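4.2 What the baskets changed

Munus bought the robot to fill customer orders. Management called this "freeing the staff for service," a phrase that all 7 clerks we interviewed could recite in the same flat tone. Before the change, a clerk picked an order alone, start to finish, and chatted while doing it. Now the robot handles the baskets and the clerk handles the robot.

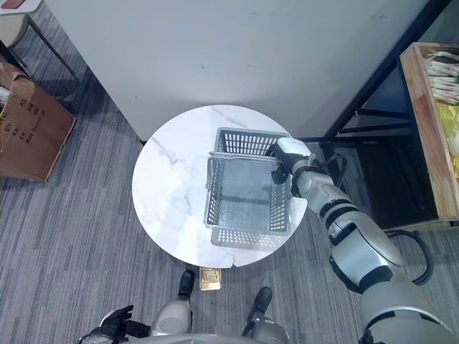
Rochelle Lindgren, the senior clerk, described her new job as "waiting, but with responsibility." Her job title did not change, and neither did her pay. What grew was the list of small tasks missing from the vendor's workflow chart: straightening bins, answering shoppers who would rather talk to her than to it, and picking up produce. The chart has 3 boxes. Her own version, drawn for us on the back of a receipt, ran out of receipt.
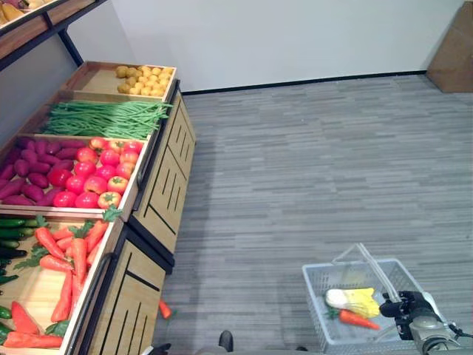
Figure 2. Picking at the produce stand, with a carrot on the floor by the lower bins.

Clerks also disagreed over who should sign for an order. Most signed for the robot, which had not been issued a pen.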